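Stokby recalls 423 Garncombe wagons over tailgate latch

Stokby is calling back 423 of its Garncombe family wagons to have the tailgate latch replaced, after the company found that a spring inside it can weaken and let the gate pop up a few inches while the car is moving.

The recall covers cars from the 2020 model year only, and only those with the manual tailgate. Power tailgate cars use a different latch from a different supplier and are not affected. Neither is the Garncombe sedan, which has a regular trunk.

No injuries reported so far. The company says it knows of two cases where the tailgate came open on the road. In one of them a stroller ended up on the shoulder of a highway. Nobody was hit. In the other the driver heard the chime, pulled over and shut it again, then drove straight to the dealer.

Letters to owners go out in February. Dealers have already been told, and some have started calling customers they know by name, so if you get a phone call before you get the letter it is probably real. Still worth calling the dealer back on the number you already have.

What goes wrong

The latch has a small coil spring that holds the catch closed. In the affected batch the spring was made from wire that was a little too thin. Works fine when new. After a few years of slamming, and especially in places with cold winters, it loses tension. The catch then sits only half closed. The tailgate looks shut, feels shut when you push on it, but a good pothole can knock it loose.

Owners may notice a rattle from the back on rough roads, or the cargo light staying on after the gate is down. On some cars the open-door warning flickers on the dash and goes away again. Any of those is a reason to get it looked at early.

The latches came from Kongkaew, which also makes door hardware for two other Stokby models. Stokby says those parts come off a seperate line and have been checked. Kongkaew has changed the wire and added a pull test at the end of the line, according to the recall notice.

The fix

New latch, new striker, new rubber stops. The dealer also resets the tailgate alignment, which was never great on this car to begin with. Parts and labor are free. The work takes under an hour, though most service desks will ask for the car for half a day.

Parts are the sticking point. Dealers we called had been promised latches but did not have them on the shelf yet. One expected a box by the end of the month. Another had a sign-up sheet at the counter and not much else. If your dealer has no parts, ask them to put you on the list and to inspect the latch in the meantime - that part they can do right away, and it is free too.

Owners who already paid for a new latch can get their money back. You need the invoice, showing the date and the part, and you have six months from the date on the letter to send it in. Work done by an independent shop counts, as long as the receipt says tailgate latch and not just "rear body repair" or something like it.

Until then

Stokby is not telling people to stop driving. It is asking them to close the tailgate firmly, check that the cargo light goes out, and keep loose things out of the back. Heavier stuff should go low and up against the rear seats. Use the cargo net if the car has one. The tie-down hooks are in the floor, under the little flaps that everybody forgets about.

Don't tie the tailgate down with rope or a bungee, the company says. It can bend the hinge arms, and those are not covered.

Bike racks that hang from the tailgate should come off for now. The extra weight pulls on the latch every time the car hits a bump. Racks that mount on a tow hitch are fine.

A rough stretch for the wagon

This is the second recall for the Garncombe wagon. The first was a software update for the backup camera, which sometimes stayed black for a few seconds in reverse. That one covered far more cars and most owners had it done at a regular oil change. Cars that still need the update will get it during the latch visit, no extra appointment needed.

Otherwise the wagon has held up okay. It was never a big seller. Buyers liked the low load floor and the plain, big-button dash, and grumbled about the seats and the wind noise at the mirrors. Used prices have been steady and a latch recall is not likely to change that much, although anyone shopping for one should ask to see proof the work was done. A dealer can look it up from the VIN in a minute or so. Private sellers may not even know about it, particularly if they bought the car used and never registered thier address with the company.

The Clitport roof box sold as an accessory with the wagon is not part of the recall. It has its own lock and mounts to the rails. Owners have been asking because the box and the tailgate can touch when the gate is all the way up, but the company says that has nothing to do with the latch.

To check a car, have the VIN ready. It is on the registration and at the bottom corner of the windshield, driver's side. The dealer service desk can look it up over the phone. Stokby's own owner line is open from 8 a.m. to 6 p.m., and hold times were long the morning the recall came out.

We will update this item when the parts start showing up.

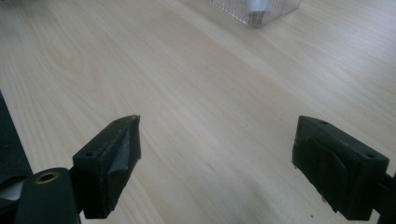
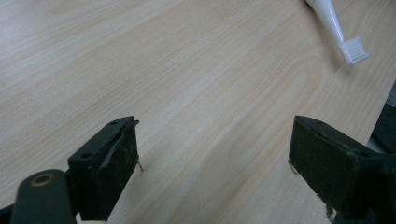
Can I take the wagon to my own mechanic for the recall work?

The free repair has to be done at a Stokby dealer, any Stokby dealer, no matter where you bought the car. Your own mechanic can look at the latch and tell you if it seems weak, but he can't order the recall parts or bill the company for the time. If he already replaced the latch before the recall, send in that receipt, and have the dealer check which version of the part went in.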